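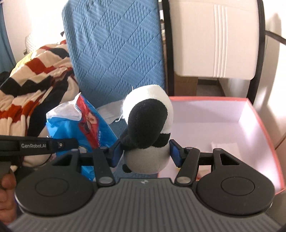
My phone died in the Witholm parking lot last February, and I mean properly died – black screen, no buzz, nothing. I had a bus ticket on it, a grocery list on it and the only copy of Marisol Gallegos's new address. So I walked to Partington's, the repair counter on Dosdale Street, and asked Ieuan Watkins how much a new one would set me back.

He wouldn't sell me one! He plugged mine into a little meter, frowned at it for a while and told me the battery was shot. Thirty minutes and a cup of very weak tea later I was back on the sidewalk with the same scratched old phone, and it has run all day ever since (well, unless I leave the maps on).

I'd had that phone for more than 7 years, and I'd been putting up with it for at least two of them. I carried a charger everywhere. I turned the brightness down so low that I once texted my dentist a heart. My friend Heather Doolan swaps hers every fall and thinks I'm nuts, and she does take better pictures than I do, especially indoors. I'll give her that.

But I like my headphone jack. I like that it fits in my coat pocket. The last update came ages ago, so I've moved my banking to the laptop, and a couple of apps won't open anymore. The rest of it I hardly notice.

Noeline Hoani, who taught Ieuan the trade back in Rorkisgate, told me to keep the charge above 10 percent and quit leaving it at 100 overnight. I manage the first part. The second part I forget most nights – the outlet is right by the bed, and I'm asleep before I've finished setting the alarm.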